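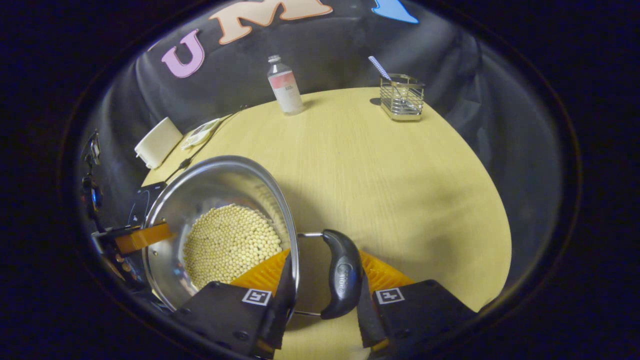

Progress report to the Granström Fund
Stinusgate shared kitchen
February 20, 2026

Dear all,

I meant to keep this to a page, and you know me well enough by now to guess how that went. The winter has been a good one at Stinusgate, and most of what you paid for is in daily use.

The biggest change is at the table. Before the grant we did all our preparing along the one counter by the sink, elbow to elbow, and anyone who wanted to learn had to peer over a shoulder. Now the measuring, pouring and sorting happens at the round wooden table, where people can sit down and take their time. It has made for slower cooking and much better conversation, and I would not go back.

The pots have been the other success. We settled on stainless steel with black handles after trying a heavier kind that several of our older members could not lift when full. Learning to pour from one pot to another without spilling sounds like a small thing, but for people coming back to cooking after an illness it matters a great deal, and we now spend the first session on it – pick up, tilt, set down, and try again. One lady told me she had poured her own soup at home for the first time since July. I was so pleased I forgot to write down her name for this report, and she has teased me about it ever since.

In all, 81 people have taken part, in groups of four, and 30 of them have finished the full course. The Prultomum group asked to carry on past their last session, so they now come in and help the beginners.

Not everything is done. The shelving from Zikard arrived with the wrong brackets, and three of the units are still in their boxes in the hallway. The replacements are promised, and I will hang on to the last part of the invoice until they come. We also underestimated how many towels a kitchen gets through, and I have moved a little money over from printing to cover it.

Next we would like to start an evening group for people who work during the day. I will send the costs separately, along with the receipts.

With warm thanks,
Ivar Engebretsen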